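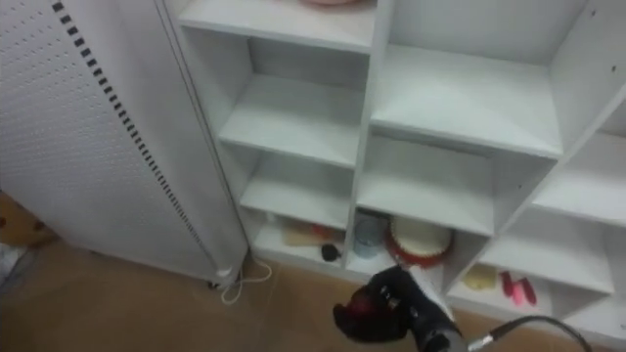

Ticket: Shared calendar shows bookings two hours early
Opened by: Ayuba Yakubu, Flullville office
Opened: May 1, 2023
Product: Perkus room booking, hosted
Priority: Normal
Status: Closed

Problem as reported

Bookings made in Perkus show up at the wrong time in the desktop calendar. A meeting booked for 11:00 in the Laryea room appears at 9:00 in everyone's calendar. The Perkus web page shows the right time. The door display outside the room also shows the right time. Only the desktop calendar is off, and it is always off by two hours.

Other rooms are fine. I booked the Illance room for the same time as a test and it came through correctly.

People have started adding two hours in their heads, which works until somebody books from their phone, where the time is right. We had a client sitting in reception this morning while the people meeting them thought they had missed the slot.

Reply from support

Thanks for the details. Please check the following and write back with the results.

Time zone on your own computer.
Time zone in your Perkus user profile.
Time zone on the room record (Settings, Rooms, pick the room, Regional tab).
Whether the calendar feed was added by subscription or by importing a file.

Please don't delete the feed yet. We would like to see the error while it is still there.

Reply from Ayuba Yakubu

Computer: correct. Profile: correct. Feed: added by subscription, same as for all the other rooms.

I can't see a Regional tab on the room record. I have General, Equipment and Permissions. I tried a second browser and got the same thing.

Reply from support

The Regional tab only shows for site administrators. Your account is set up as a room manager. Could you ask your administrator to raise your access, or to look at the tab for you?

Reply from Ayuba Yakubu

Access raised. I had to sign out and back in before the tab appeared.

Laryea is set to a different time zone from every other room. Our old office was in that zone, and I think this record was copied over from there when we moved in March. The name and capacity were changed and the rest was left alone.

I changed the zone and saved. A new test booking now shows at the right time on the desktop. The old bookings are still two hours early, including the weekly ones.

Reply from support

Good, that is the cause. The web page and the door display use the site time zone and ignore the one on the room, so they looked right all along. The feed uses the room's setting.

Existing bookings keep the zone they were made with. To fix them:

1. Open the room record and go to Maintenance.
2. Choose Rebuild feed.
3. Select "Apply current zone to existing bookings." It is off by default.
4. Start the rebuild and leave the page open until it finishes.
5. Ask users to refresh the subscription. They don't need to remove it.

Do not use "Shift all bookings" on the same page. It changes the real times and will move the meetings on the door display too.

Reply from Ayuba Yakubu

Rebuild done. It listed 105 bookings as updated and 2 as skipped. Desktop times are now correct for me and for the people on my floor.

The skipped ones are both repeating meetings owned by a person who has left. They still show early.

Reply from support

Bookings with a disabled owner are skipped. Change the owner under Edit series, then run the rebuild again. It will pass over the ones that are already right.

Reply from Ayuba Yakubu

Moved both to my name and ran it again. No skipped items. One colleague still saw the old times until she closed the calendar program fully and reopened it.

You can close this. It would help if the copy function asked about the time zone.

Resolution

Wrong time zone on a copied room record. Zone corrected, feed rebuilt, owner changed on two series. Request about the copy function passed to the product team. Closed by support.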